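Pluseck Table Code

From the Flidel reference pages. Last revised November 19, 2020

The Pluseck Table Code (also Pluseck Code, or just "the table code") is a set of good practice rules for recording tabletop handling tasks with hand-held grippers. Covers the table, the objects on it, the people near it, the floor, and the paperwork after. Does not cover powered arms, which have their own safety rules and need a risk assessment first. Voluntary. No certificate, no inspector.

The code was drafted at Pluseck by Nii Quaye and first passed around as a two-page handout. Bajpai took it up for its own training rooms, then Pletus, with changes. Most of the wording in use now is the Pletus wording.

Scope

Applies wherever a person carries a gripper by hand and a camera on it records what the fingers do. Any flat work surface counts – bench, desk, meeting table. Rooms shared with other staff are allowed and in practice very common, so a good part of the code is about sharing. Larger objects (chairs, doors, appliances) are left to a separate annex, still in draft.

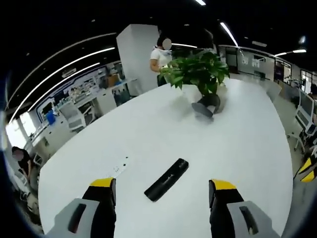 Before a session

Fingers checked. Tips seated square, no wobble, both the same colour and the same wear. A worn tip is changed together with its partner, never one alone.

Lens wiped with a dry cloth. Clock on the gripper matched to the clock on the logging computer. Earlier versions asked for this once a day; now it is every session, after too many logs came out of step.

Objects set out per the task card. The card names each object and how it should sit at the start: upright, on its side, flat, or free. "Free" means wherever the last person left it. If the card says nothing the start position is free. Liquids are capped or emptied. Soil in plant pots is covered or left out altogether, a Bajpai rule that Pletus kept.

Room lights stay as they are for the whole batch. Blinds too. Daylight is allowed but must be noted on the card, as bright windows can wash out one side of the recording.

Working with two grippers

Section 4 of the code, and the most argued over. Two people at one table may record at the same time if both have agreed the order of moves beforehand. One leads. The other keeps tips low and pointed over the table, never at a face. Nobody reaches across a partner's gripper. Sleeves snug at the wrist or pushed up, as loose cuffs get into the camera view and catch on things.

Either person can call a stop. Stop means fingers open, hands still, then step back. The leader restarts.

Pletus adds that a hand showing in the other gripper's view is not a fault. Bajpai used to throw those recordings out and no longer does.

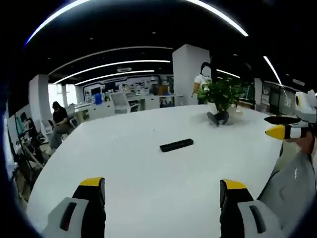
Reading time: 4 min

People in the room

Everyone who may be recorded is told before the session, including people who are only sitting nearby at their own work. A sign on the door is not enough by itself. Faces are blurred before the recordings leave the site. Names spoken aloud are cut from the sound if sound is kept, and mostly it is not.

Anyone can ask for a recording to be removed. Pletus gives 100 days to ask, the original Pluseck text gave no limit. Where a room has a mask rule the mask rule stands, and the code does not override it.

Bystanders may stand at the table if the task card allows it. They should keep hands off the objects unless the task calls for a second pair of hands, in which case they count as participants and sign the sheet.

Floor and edges

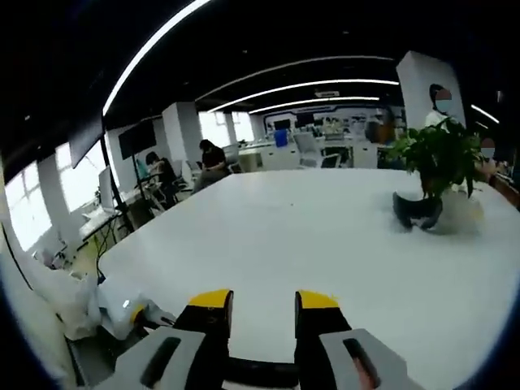
Floor rules came in with the January revision and are short: walk the path first, clear it, keep it clear. The path is the strip of floor all round the table where the person with the gripper might step, and it is easy to forget while watching the fingers. Bags are the usual problem. A crumpled plastic bag heaped on the floor close to the table edge, like the white one at lower left, falls under clause 7.2 and gets moved before the next take. Stands and poles may stay put if the person recording has been shown where they are. Things lying over on the tabletop, such as the black pot on its side under the plant, are not a floor matter and are judged by the task card only.

Records

Each session gets a sheet: date, room, gripper number, who held it, task card, anything odd. "Anything odd" is free text. Sheets are kept with the recordings for as long as the recordings are kept. Batches are capped at 200 takes, then a break and a fresh lens wipe. Retakes are numbred on, not written over the old number.

Criticism

Some users find the code heavy for small labs. The Flidel review looked at 979 session sheets and found 362 with no gripper number filled in, and suggested printing the number on the sheet ahead of time. Pluseck agreed. Others say the stop rule is to vague about who checks that the fingers are realy open.

See also

Task card
Clock matching
Bystander notice
Large object annex (draft)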